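3.2 Where the parcels wait

I should say up front that I started this study because I was annoyed. My own parcels kept landing in Drurlow a day later than the tracking page promised, and I wanted to know where that day went. Most of the writing I'd read on small-town delivery blames the last mile (traffic, bad addresses, dogs). I had a hunch the trouble sat further back, so I mailed 600 padded envelopes from Alelell to Drurlow over one long June and logged every scan I could get my hands on.

The envelopes all weighed the same and all carried a typed label. Half went out before noon and half after 4 p.m., and I dropped them at the same counter every time — the clerks there got very used to me! What I wanted was the dwell time, meaning the gap between an envelope's arrival scan at a depot and its departure scan from that same depot.

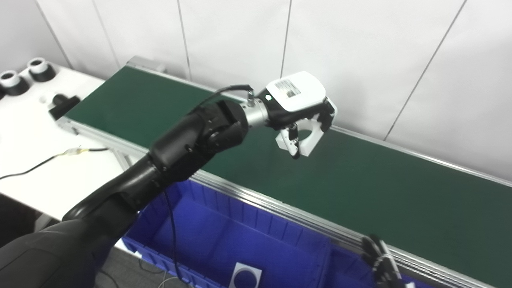

Dwell time turned out to be wildly uneven. Morning envelopes usually left the Ogura depot the same evening, while the late batch often sat until the next truck, and anything that came in on a Sunday sat longer still. Plotted for both groups, the late curve sags well to the right of the early one. I reran the whole thing with 100 larger boxes, mostly to satisfy my own curiosity, and got the same sag.

Figure 2. A robotic gripper above an empty green conveyor belt.

The Bruteo route was my comparison case. It covers a longer distance but has a second evening truck, and the late envelopes there barely lagged at all. I take that as a pretty strong hint that truck schedules matter more than miles here, though I'd want 1,000 envelopes or more on each route before I'd argue it with a dispatcher. Section 4 gets into what a second truck would cost Drurlow.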